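Surplus and Salvage > Buying secondhand switches in bulk: worth it?

gustow_shed
Mon 10 September
Thinking of buying a mixed lot of used push buttons from the Lustcombe auction for my wood shop. Seller says "all tested." 90 bucks plus shipping. Does anybody believe that line anymore?

Trarnance38
I don't. "Tested" usually means somebody pressed the button and heard a click. A click tells you nothing about the contacts. I put a meter on every one I buy, and I've thrown out plenty that felt perfect.

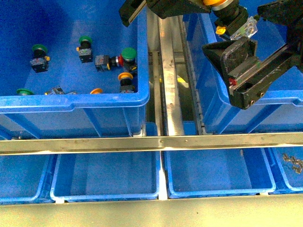 Shipping is where they get you, too. Ask for the total before you bid, and ask if returns are allowed. If the answer is vague, walk away.

Sérgio Fonseca
I think you're being too hard on sellers. I bought two lots from Carvalho and only 7 pieces were bad. For lights and bench timers, used is fine.

Trarnance38
Bad on the day you checked, or bad after a year? And I'd never put a used one on a saw's stop circuit. Buy that part new.

Sérgio Fonseca
Fair point on the stop circuit, no argument there. The rest I stand by.

gustow_shed
OK so what do you look at first? I don't own a fancy meter.

Trarnance38
A cheap one will do. My order:

1. Cap and collar. Look for cracks, and see if the cap wobbles.

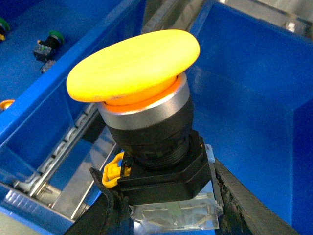
2. Contacts. Meter across the terminals, pressed and released, several times each. If the reading jumps around, bin it.

3. Screws. Stripped ones are a pain and sellers never mention them.

gustow_shed
Seller now says returns are "case by case." I'm out.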